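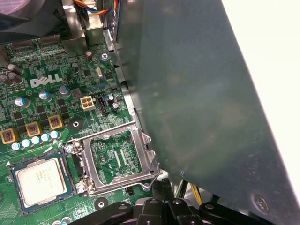

I've been saving up Dell desktops for a bench day since October, and I finally got through the first of them. The board is green, the processor is out, and I'm as happy as I've been all year! My parts shelf (the Sallness one, with 14 bins) was nearly bare, so every chip and stick of memory counts. The part I like best is the processor and its parking spots.

## Out of the socket

Lift the lever, open the load plate, and take the chip by its edges. I still hold my breath every single time, and I've done this for some 7 years now.

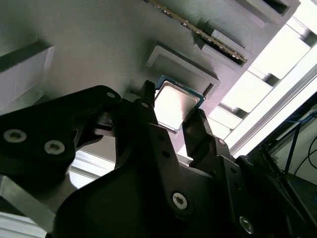
**Do I need to clean a processor before storing it?**

Wipe the old paste off the metal lid with a lint-free cloth and a little isopropyl alcohol, and leave the contacts underneath alone.

The gray panel is printed, and you can see the layer lines if you look closely. I love the stepped holder for the memory — so simple, and it saves me digging around in a drawer. The raised frames are handy too.

Chip up in the air, Dell chassis on one side and the gray board on the other. The blue strip with the gold contacts sits in the long slot near the bottom.

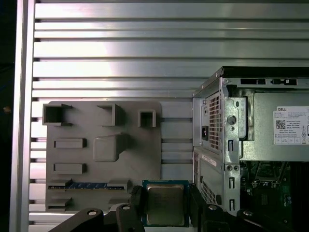 ## Next on the bench

A Kneath tower with 2 dead fans, and then I'm relabeling all those bins.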